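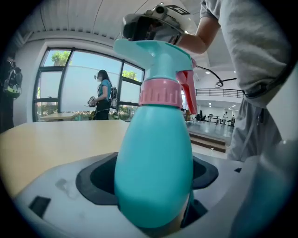

Stedmont Allotment and Greenhouse Association
Minutes of the Growing Practice Meeting, April

The meeting opened at 6:40 p.m. in the Bredia Road annex. Said Kabbaj in the chair. A quorum was present. Apologies were received from the plot holders on the Shawky side, whose water supply was being reconnected the same evening.

1. Minutes of the previous meeting
Approved with one correction. Under item 4, "leaf mold" should read "leaf mildew." The difference affects the action recorded and the action has been reworded to match.

2. Matters arising
The vent opener in the east greenhouse has been refitted. It now starts to open at the lower setting. The replacement thermometer has not been delivered. The chair will contact the supplier again.

3. Propagation bench, misting and humidity
A written report was tabled on seedling losses since the bench was brought into use. Of 1558 cells sown, losses were concentrated in the trays nearest the door, where the surface of the mix dried between the morning and evening visits. Damping off was recorded in the trays at the back wall, which had been misted on the same schedule without need.

It was agreed that a single misting schedule does not suit the whole bench. From the next sowing the bench will be treated as 3 zones (door, middle, back wall). The door zone will be misted morning and evening. The middle zone will be misted in the morning only. The back wall will be misted when the surface of the mix has changed color and at no other time.

A member asked whether the lids should stay on after germination. The present practice is to remove them once half the cells in a tray have emerged. No change was made.

Hand sprayers used for plain water are to be kept apart from those used for soap solution or feed. Any sprayer that has held soap solution will be labeled on the body and will not go back to water use, even after rinsing. Labels are in the drawer under the potting bench.

Action: chair to mark the zones on the bench edge before Monday.

4. Aphids on overwintered peppers
Aphids were found on 16 plants, all on the south staging. Soap solution was applied twice, with attention to the undersides of the leaves. Numbers fell after the first application and recovered on plants where the growing tips had been missed.

Resolved: affected plants to be moved to the quarantine shelf and inspected at each watering. Spraying to be done in the evening with the shades down. No plant leaves the shelf until two clear inspections have been entered in the log. A proposal to discard the plants outright was put and not carried.

5. Potting mix
The current mix (Sostero, fine grade) was reported to hold more water than last year's. Two members had added perlite on their own account, in different amounts, and their results could not be compared. A side-by-side trial will be run with lettuce, using the mix as supplied in one tray and the mix with one part perlite to four in the other. Both trays to be in the middle zone.

6. Water use
The meter shows over 3 cubic meters used since the last reading. Part of this is attributed to the hose connection at the standpipe, which drips when the valve is shut. A new washer has been approved. Plot holders are asked to close the valve at the wall as well as at the hose end.

7. Any other business
The log sheet will gain a column for the time of misting. The key to the shade cupboard is missing and should be returned to the hook.

The meeting closed at 7:55 p.m. The next meeting will take the lettuce trial as its first item.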